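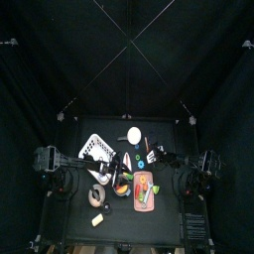 Hard water and the Parby building

Several tenants have asked about the chalky film on glassware and the short life of kettles on the upper floors. The cause is dissolved calcium and magnesium in the supply. When hard water is heated or left to dry, the minerals come out of solution and form scale. It is safe to drink.

The softener in the Parby basement was replaced in October. The new unit, a Clurano twin-tank model, switches tanks after every 2,000 gallons, so softened water stays available while the idle tank regenerates. The old unit had one tank and passed untreated water during its cycle, normally between 2 and 4 a.m. Logged use for the first full week was 2,357 gallons in Parby and 1,671 in Farkas, which remains on the older equipment for now.

Existing scale will not clear by itself. For kettles and bowls, fill with equal parts white vinegar and water, leave for an hour, and rinse twice. Faucet aerators unscrew by hand in most units - soak them overnight and brush out the grit before refitting. Do not use vinegar on the stone counters in Farkas. It etches the surface and the marks have to be ground out.

Dishwashers in Parby should now be set to the lowest hardness level. On the Clirnudo machines, hold the program button for 5 seconds with the door open, then press until the display reads 0. Detergent can be cut by half. Too much of it in soft water leaves a haze that looks like scale but does not come off with vinegar.

The kitchen cold taps in both buildings bypass the softener and are unchanged.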